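Square dish, dark rim – glaze or paint?

skyrme_kiln
Trying to work out the finish on a square dish with upturned corners. Inside is a glossy, mottled taupe to grey. The rim is a darker brown-black band. It stands on a thin dark foot. 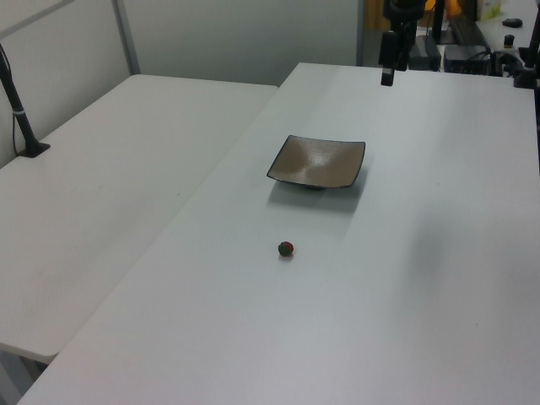

Reply 1 – nastetti
Two glazes, I'd say. Wax the rim, pour the interior, then brush the band. The little green and red ball in front is marble size, so the dish isn't large.

Reply 2 – Lertchai Kaewmanee
Disagree. A single glaze can break dark on a raised edge. Run a fingernail across the line. A step means two coats.

Reply 3 – nastetti
A break fades out. A band that dark was applied.

Reply 4 – skyrme_kiln
Will check for a step. Is it safe to refire at 1000 °C?

Reply 5 – Lertchai Kaewmanee
Not until you know the body. Check the foot for bare clay first.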